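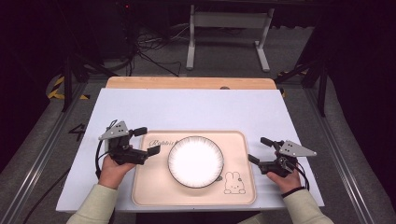 Tema 4. El servicio de mesa como objeto de diseño. La vajilla de uso diario se estudia en este curso desde dos puntos de vista: la forma, que depende del alimento y del gesto de comer, y la decoración, que depende del mercado al que se dirige la pieza. En la decoración infantil o informal el motivo suele ir en una zona que la comida no tapa. Una bandeja color melocotón con la cara de un conejo dibujada a línea en una esquina sigue esa regla: el plato blanco ocupa el centro y el dibujo queda a la vista. El filete oscuro y moteado del borde del plato cumple otra función, la de marcar el límite de la pieza sobre un fondo claro.

4.1. Partes del plato. Se distinguen el asiento, la pared, el ala y el borde. En el plato llano el ala puede ser ancha o faltar por completo. En el plato hondo la pared gana altura y el asiento se reduce. Conviene usar estos términos en la ficha de catalogación, sin sustituirlos por «fondo» u «orilla». 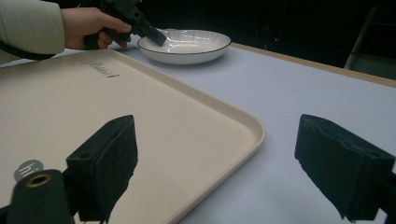
4.2. Relieve y vidriado. El relieve se obtiene en el molde o se talla en la pasta cruda, y el vidriado se acumula en los surcos. Si es transparente y coloreado, el dibujo se acentúa; si es blanco y brillante, el relieve se percibe sobre todo por los reflejos. Un cuenco bajo y ancho con nervaduras radiales tenues en el interior blanco y una línea fina y oscura en el labio pertenece al segundo caso. El catálogo de Fovura llama a este acabado «radial suave» y lo ofrece en 34 formas. El de Clanard lo agrupa con los blancos lisos, lo que complica la comparación entre ambos.

El filete se aplica a pincel sobre torneta o con calcomanía. En el primer caso suele apreciarse el punto donde se juntan el principio y el final del trazo.

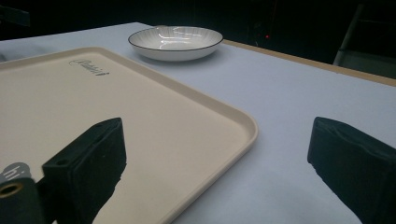

Apuntes de Cultura Material, vol. 2, p. 200

4.3. La bandeja. Antes de ser pieza de mesa fue instrumento de transporte. El borde levantado retiene los objetos y las asas, cuando existen, fijan la orientación. Las bandejas rectangulares aprovechan mejor el estante; las redondas se giran con facilidad en la mano.

Ejercicio para octubre: elegir una pieza del catálogo Rarkach y otra del catálogo Žukauskas, dibujar su perfil y redactar las dos fichas con el vocabulario del apartado 4.1. Se entregan en papel, con la bibliografía al final.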